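Firouzeh Akbari
2020-10-01

1/ Thread on the truck and minibus collision on the Grodunau grade this morning. Two people dead, five injured, three of them in serious condition. Everything below is from the district police bulletin, the road office log and two witnesses I spoke to by phone. Where they disagree I say so.

41 comments · 118 shares

2/ Time of the collision: the police bulletin says 5:40 a.m. The road office log has the first call at 5:34. A call can't precede the crash, so one of the two clocks is wrong. I have asked both offices and will correct this when one of them answers.

3/ Location: the second bend below the Dogar turnoff, on the downhill side. The posted limit there is 25 mph for trucks. The lane has no shoulder and the outer edge is a concrete barrier, last replaced in January after a rockfall.

4/ Vehicles: a three-axle flatbed carrying bagged cement, traveling downhill, and a minibus on the Jalico morning service, traveling uphill with 12 passengers and a driver. The truck crossed the center line before the bend. Both witnesses agree on that, and so does the bulletin.

5/ The minibus was pushed against the rock face on the inner side. It did not roll. The truck continued for over 64 feet and stopped against the barrier, which held. Some early posts said the truck went through the barrier and into the ravine. That is incorrect.

9 comments · 37 shares

6/ The dead are the driver of the minibus and a passenger in the front row. Names have not been released and I won't post them until the families have been told. Please don't put them in the replies. I am removing those.
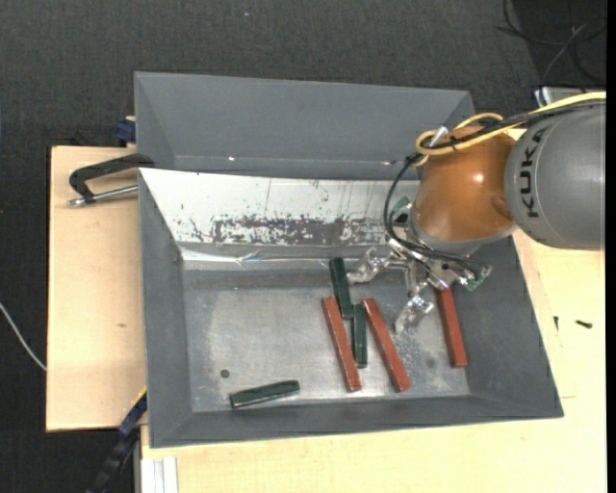 7/ Of the five injured, three were taken to the district hospital in Vulon and two were treated at the Dogar clinic and sent home. The truck driver is one of the three in Vulon. He is conscious and has given a first statement. Police have not said what is in it.

8/ Cause: not established. The bulletin says "loss of control on a descending grade," a standard phrase that covers brake failure, excess speed, fatigue and a wet surface equally well. It rained until about 3 a.m. The road office had no ice warning out.

9/ The brakes on the truck will be inspected at the police yard in Vulon. Until that report is out, anyone telling you it was the brakes is guessing. Same for speed. The truck carries a recorder and the data has not been read yet.

22 comments · 60 shares

10/ Wulan Sitompul, duty engineer at the road office, told me the bend is on the list for a high-friction surface. It was scheduled for this season and moved to next season when the contractor's paving machine was sent to the Jalico bypass. She confirmed this on the record.

11/ She also confirmed that the runaway lane above the Dogar turnoff is open, and was open this morning. The gravel bed showed no tire marks at the 7 a.m. check. The truck passed the entrance and did not use it.

12/ Road status: closed in both directions between the Dogar turnoff and the lower bridge until 11:20. One lane has been open since then, with alternating traffic and flaggers. Trucks are being held at the top and sent down in groups. The wait for cars at noon was 16 minutes at the lower end and longer at the top.

13/ If you have to get from Jalico to Vulon today, the river road is open. It has a weight limit at the old bridge, so it is no use for trucks. Buses are using it, and the stop at Dogar is not being served in either direction.

14/ Correction to post 4. The minibus had 12 people aboard including the driver. The bulletin was reissued at 1 p.m. with the passenger count reduced to 11. The number of dead and injured is unchanged.

15/ The road office has answered on the time. Their log clock is six minutes slow and the first call was logged at 5:34 by that clock, so 5:40 corrected. Police are keeping 5:40 for the collision. Treat it as approximate.

16/ Next scheduled update from police is at 6 p.m. I will add it to this thread.

14 comments · 29 shares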